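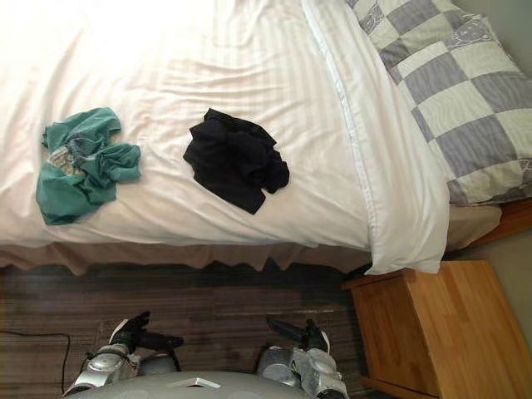 Codance Guest Apartments
Minutes of the housekeeping meeting, Jun 17, 2025

Represented: Codance (chair and minutes), Zovia, Pallis, Benkirane

1. Minutes of the last meeting
Approved with one correction. The March linen order was delivered in two loads, not one.

2. Bedding
Pallis reported that 577 pieces went through the laundry in the last period. 20 were returned to Codance with marks that did not come out. These will be used as dust covers in the storage room.

White bedding stays in all bedrooms. Zovia asked if patterned pillowcases could be left on the beds when long-stay guests bring their own. Agreed, provided they are not sent to Pallis with the house linen. The one with the gray-lavender and off-white checks is to stay where it is.

The beige bed skirts are on the list for washing. Pallis needs them bagged separately and labeled by apartment. Zovia will take them off when the mattresses are turned. Benkirane offered the service elevator for the mornings that week.

3. Clothes left on beds
There was a long discussion. Cleaners find T-shirts and other clothes in heaps on the made bed and are not sure how far to go. Current instructions say only "tidy as needed."

It was agreed that clothes will be folded once, lengthwise and then in half, and placed at the foot of the bed. Printed shirts are folded with the print inside. Nothing goes into drawers or closets, and nothing goes on the nightstand. Clothes are not taken for washing unless the guest has filled in a slip.
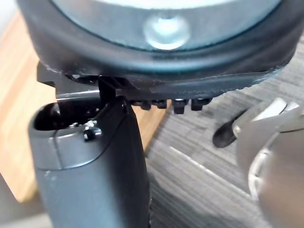 Zovia objected that folding adds time to every room and was not in the price agreed for the year. Codance will pay for it as an extra through the end of the contract, up to a limit of 2,000 dollars, and look at the figure again after that.

A unclaimed item found after checkout is kept for 72 hours at the front desk and then moved to the storage room. Benkirane asked for a shelf to be cleared there first.

4. Other business
The folding instructions will be printed on one page and put inside the linen closet doors. Codance to write, Zovia to check the wording.

Pallis has changed its pickup sheet. Old sheets can be used up.

The date of the next meeting will be sent by email.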